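Ticket 870 – Label printer at packing desk prints blank labels after driver update
Status: Closed
Opened by: Notburga Sutter
Priority: Normal
Product: Grindo desktop label printer, USB, shared from the packing desk PC
Software: Arango shipping client

Original report, June 5, 2021

Since the driver update this morning the label printer feeds the right length of label but nothing is printed on it. There is no error on the PC and the job disappears from the queue as if it had gone through. The light on the printer stays green. I have turned it off and on, and I have put in a new roll. Same result. The old laser printer next to it prints packing slips with no trouble, so I don't think it is the network.

Support reply

Please run the self-test so we can separate the printer from the PC. Switch the printer off, hold down the feed button, switch it on and let go when the light blinks. It should print a page of settings. Tell us whether that page is blank too, and send the firmware line if you can read it.

Notburga Sutter

Self-test came out fine. All the text is dark and even. Firmware line ends in 409. So the print head works.

Support reply

Good, then we can leave the head alone. Next, open the printer properties on the packing desk PC and look at the media settings. The new driver sets the print method to thermal transfer on install, and your labels are direct thermal. Change it to direct thermal, apply, and print a test page from the same window. Do not print from Arango yet.

Notburga Sutter

It was set to thermal transfer. I changed it. The test page from Windows now prints, but faint. From Arango it is still blank. I did print one from Arango after the test page, to check.

Support reply

Two separate things. For the faint print, raise darkness by 2 steps. The update puts it back to the lowest value.

For Arango, the client keeps its own copy of the printer settings and does not read the changes until the printer is removed and added again:
1. Close Arango completely. Check the tray icon by the clock.
2. Open it again and go to Settings, Printers.
3. Remove the label printer from the list.
4. Add it again and choose the 4 x 6 label format.
5. Print one label from a finished order, not a live one.

Notburga Sutter

Darkness is good now. Removed and added the printer. Labels from Arango print, but the whole thing sits too low and the bottom of the barcode runs onto the next label. The Fleltora scanner won't read it. Carrier pickup is this afternoon and I have 13 parcels waiting, so for today I am saving the labels as PDF and printing them on the laser printer with tape over them.

Support reply

PDF and laser is fine as a stopgap. Keep the tape off the barcode itself if you can – shiny tape can cause misreads.

The offset means the gap sensor needs calibrating for the new roll. With the printer on and the lid closed, hold the feed button until the light blinks twice, then let go. It will feed a few labels and stop at a gap. Print again after that.

Notburga Sutter

Calibrated. Label is now lined up and the scanner reads it. Printed the rest of the queue without a problem.

One more thing for the site record. The location sheet still says the spare USB cable and the hand scanner hang on the old pegboard. That was taken down. The hook row on the white panel is the location now, so please change the sheet. Photo attached.

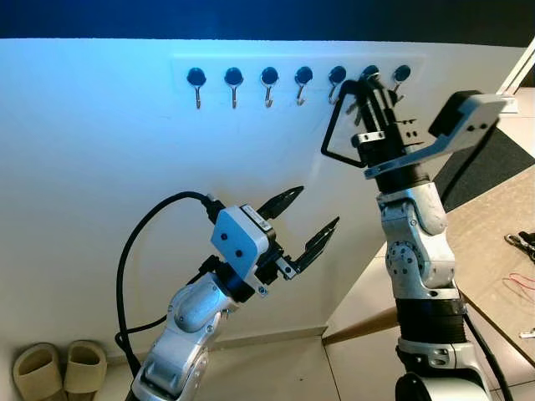
Attachment 1: Hook row on the white panel, round black bases with silver hooks.

Support reply

Location sheet updated, pegboard entry removed. We have also turned off automatic driver updates for this printer on the packing desk PC. The Astari desk uses the same model on the older driver, so we have put that update on hold until the install defaults are corrected.

Resolution
Print method changed from thermal transfer to direct thermal. Darkness raised. Printer removed and added again in Arango. Gap sensor calibrated. No parts replaced.

Ticket closed with agreement of the reporter. Replying to this ticket will reopen it.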